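The Woman Who Draws the Small Letters

Trudy Prendergast was not supposed to become a type designer. She studied to be a map maker, and her first paid job was to place the names of rivers on school atlases. The rivers were blue and the letters had to bend with the water. She did this for two years at a small publisher and she says she still sees rivers when she closes her eyes.

Today many people read her work every morning without knowing it. Her typeface Sivholm is used in the bus timetables of her city, in a weather app and in the menus of a ticket machine. It was released in March by Kanetti, the type studio where she has worked since her atlas days ended.

"When a reader notices my letters, something has usually gone wrong," she tells me. We are drinking tea at her desk, and she moves a pile of printed proofs so that I can put down my cup.

The job at Kanetti came by a mistake. She had written to the studio to complain about the number seven in one of its fonts, which looked too much like a one when it was printed small on a map. The studio answered with a question: could she draw a better one? She sent 61 of them. The studio chose the fourth, and invited her for an interview on a Tuesday.

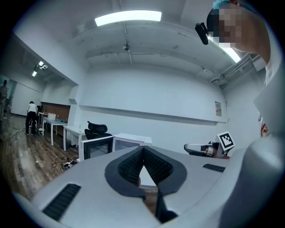 How long does it take to draw a complete typeface?

For Sivholm it was a little more than three years, with several months when the work stood still. The basic alphabet was ready after the first winter. The accents, the figures and the signs for money took the rest of the time, and the spacing between the letters was corrected until the last week.

The spacing is the part she speaks about with the most love. Each pair of letters must be looked at, and a capital T next to a small o is a different problem from a capital T next to a small h. She prints the pairs on cheap paper and hangs them on the wall across the room. If her eye stops somewhere, she makes a pencil mark there.

Her first typeface, Pretov, was not a success. It had 103 characters and was sold to three customers, and one of them asked for the money back. She keeps the letter of this customer in a drawer. It says that the small g "looks like it is tired." She agreed with him, and she drew the g again for Sivholm with a shorter tail and more air inside.

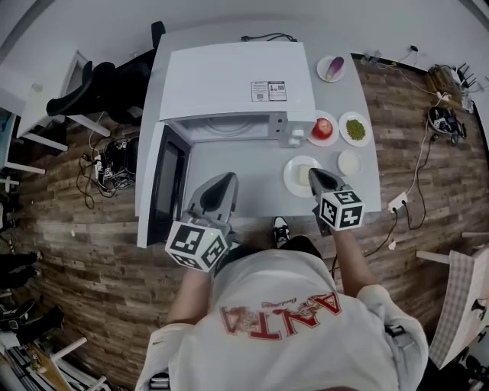
A new alphabet for old signs

Her present project is called Marwat, and it begins with hand-painted shop signs. For two summers she walked through the old market streets with a notebook and copied the letters of bakers, tailors and key cutters. She filled 80 pages. Many of the signs are gone now, and the painters did not sign them.

She does not want to copy the signs exactly. A painter could make the letter R wider when there was space left on the board, but a font has to behave the same way on every screen. Her solution is to draw several forms of the difficult letters and let the software choose between them. At the moment Marwat has 113 of these extra forms, and she is still not content with the R.

I ask if she has advice for young people who want to do this work. She thinks for a long time. Then she tells me to draw the small letters first and the capitals later, and to read a whole page of the text before deciding anything about it.

When I leave, she walks with me to the bus stop. The timetable hangs behind a scratched piece of plastic. She bends down to look at the bottom line, where the night buses are, and says that the comma should be a bit lower.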